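4.2 Wrist-View Blur and the Grasp Gate

The policy described in Section 3 takes three inputs at each step: a wrist image, an overhead image and the joint state of the arm. In early trials all three were passed to the network at every step and given equal standing. This worked well for rigid, opaque items and poorly for kitchen items with smooth, round outlines. Failures were grouped near the end of the approach, when the wrist camera moves fastest relative to the target and the target fills most of its view. We therefore looked at the wrist stream separately and asked how much of it could be trusted when the command to close the fingers was issued.

The data come from the Trutgate tabletop set, which holds 1294 teleoperated episodes recorded on a single white board. Object layouts were changed between episodes and the lighting was left alone. Of these episodes, 235 were set aside for testing before any training was done. The held-out part was chosen by layout, so that no arrangement of objects appears on both sides of the split.

For each wrist image we compute a sharpness score, s, over a region ahead of the fingertips. The region is fixed in camera coordinates and does not depend on a detector, which would itself be affected by blur. The score is the variance of the Laplacian after a small Gaussian filter. The filter is needed: block edges left by video compression raise the unfiltered score, and a smeared rim can then pass for a sharp one. The same blocks appear along the outlines of the fingers, so the finger pixels are masked before scoring.

Figure 4 gives two wrist views and one overhead view of the same workspace. The views are not synchronized and are included to show the kind of input the gate receives. 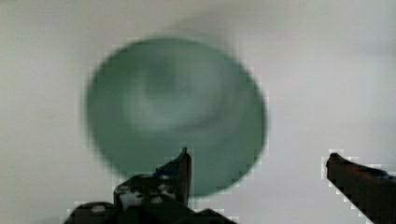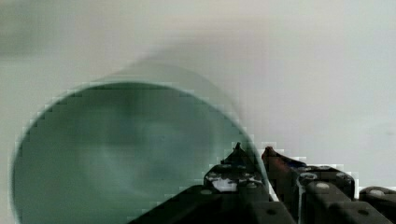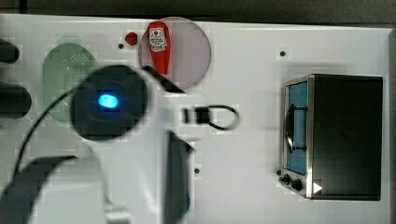 Flostemlow Manipulation Group
Corresponding author, perception and control

Figure 4. Inputs to the grasp gate. First and second panels: wrist camera, green target under motion blur. Third panel: overhead camera, with the arm at left and the toaster oven at right.

In the first panel the interior of the bowl is smeared into the rim and the sides are feathered outward, while the fingers remain comparatively sharp. A gradient-based edge finder will return the fingers before it returns the bowl. The second panel shows a different problem. The upper edge of the green object is doubled, with a fainter arc above and behind the main one. A fit to the rim may settle on either arc, and the two answers place the near wall at different distances from the fingertips. In both cases the pale background offers very little texture that could be used to estimate camera motion directly.

The overhead view has the opposite properties. Objects away from the arm are well resolved, including the bottle on the pink plate and the looped cable in the middle of the board. The wrist unit is among the blurriest parts of the view, and it hides the lower part of the green strainer. The overhead camera can thus supply a usable position for most objects on the board but is weak exactly where the arm is working. Neither stream is enough by itself.

The gate combines them as follows. Let w be the weight given to the wrist features and 1 – w the weight given to the overhead features. When s is above an upper threshold, w is set to one. When s is below a lower threshold, w is set to zero and the close command is held back. Between the thresholds w is linear in s. A held command is released as soon as s recovers, or after 4 consecutive control steps, whichever comes first. The second condition prevents the arm from waiting over a target that has little contrast even when the camera is still. During a hold the arm continues to track the last overhead estimate at reduced speed, and this alone is often enough to bring the score back up.

Both thresholds were set on training episodes only. We used the Nieminen calibration routine to bring the scores from different recording sessions onto a common scale, as exposure settings were not identical across sessions. Without this step a single pair of thresholds could not be used, and the gate was either always open or almost always closed in the darker recordings.

Offline results were obtained by replaying the held-out episodes and comparing the time of the predicted close command with that of the operator. The ungated policy tends to close early. The error is largest for round targets approached from the side, and smaller for flat items and for items with printed labels. With the gate in place the early commands move toward the operator's timing, and the remaining errors are mostly late ones. We regard a late close as the less harmful error on this board – the fingers remain open and the approach can be corrected – although it does lengthen the episode.

Nearly 65 percent of the holds ended through recovery of the score. The others ended through the step limit. Inspection of the second group suggests two causes: translucent targets whose edges are faint at any speed, and views in which most of the scored region is masked out by the fingers. The gate does not separate these cases from true blur. A score that took the size of the unmasked region into account would address the second cause, but we have not tested one.

We also repeated the replay with the Flallach deblurring filter applied to the wrist stream ahead of scoring. The filter raised s in nearly all views, including those with doubled edges, where it sharpened both copies of the rim. Timing errors on those views did not improve. A higher score is useful only if it reflects a better-defined target, and for this reason the filter was left out of the final system.

The gate adds no learned parameters and can be switched off at run time. All results in Section 5 were obtained with it on, except where the tables state otherwise. Its effect on the choice of grasp point, as opposed to grasp timing, is treated in Section 5.3.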